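Trumwood: a kitchen conversion dataset

Trumwood is a table of cooking measures for people who inherited recipes written in cups, glugs and "butter the size of an egg." It has 105 ingredients and 12 units. Walnuts appear twice, and I have stopped fighting it.

Files

measures.csv: ingredient, unit, grams, source
notes.txt: arguments, mostly about flour
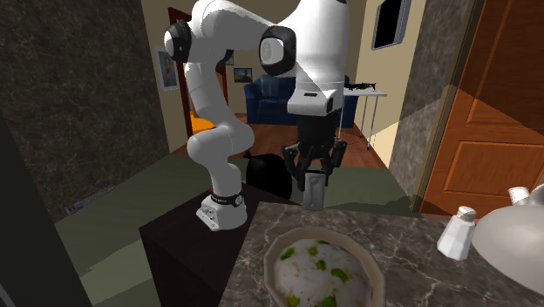
Cream-colored bowl on a marble countertop.

Weights are in grams. Each dry ingredient was weighed 5 times by Vilmos Pap and the median kept. Brown sugar is packed as hard as Vilmos packs it, so bakers with weaker wrists should add a spoonful.

Where the numbers came from

Almost 200 handwritten recipe cards from the Clidley church sale, typed up by Dimas Setiawan, who can now read anyone's sevens. Cards that said only "enough" were left out. The Begović cards use a coffee cup as the unit for everything, including cabbage, and are flagged with source = B.
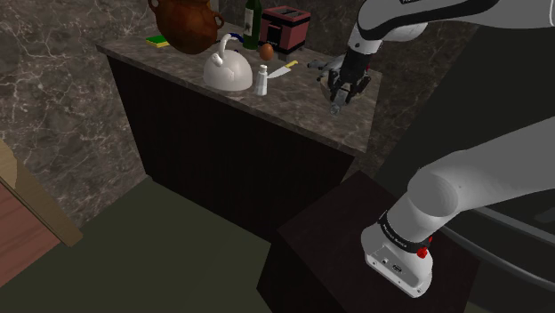

Liquids are the weak part of the table. Oil and vinegar were measured in the same jug, syrup in a different one, and the two jugs disagree by a tablespoon. Use the syrup rows for pancakes and nothing you plan to enter in a contest.

Known problems

"Stick" means butter, except on one card, where it means cinnamon.
Eggs have no size.

Last updated September 24, 2023. Send corrections to Dimas. Send flour opinions to Vilmos.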